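Week 11: What the success rate leaves out
Notes by Sunita Kowalczyk, 4/27/18

Most manipulation papers report one number. Ellholm's planner report gives a rate over 200 trials and never says how the objects were placed between them. I would not trust it until I knew. A planner that replays a good path looks excellent if the scissors always start in the same spot.

Ask the same of perception. Mesh is a fair test: a depth map may fill the holes, or lose the wall altogether, and the planner believes whichever it gets.

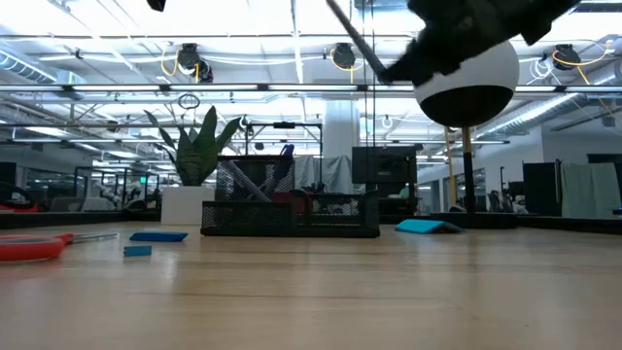
Fig. 16. Mesh organizer with items inside; scissors and flat blue pieces to the left.

Zeeshan Sial's answer is to inflate every obstacle. Fine, but then the tall compartment may have no legal entry, and the log says "no plan found" as if that were a fact about the world.

For next time: read the Balogh logs from line 1132 and mark each failure as perception, planning or control. Expect to disagree.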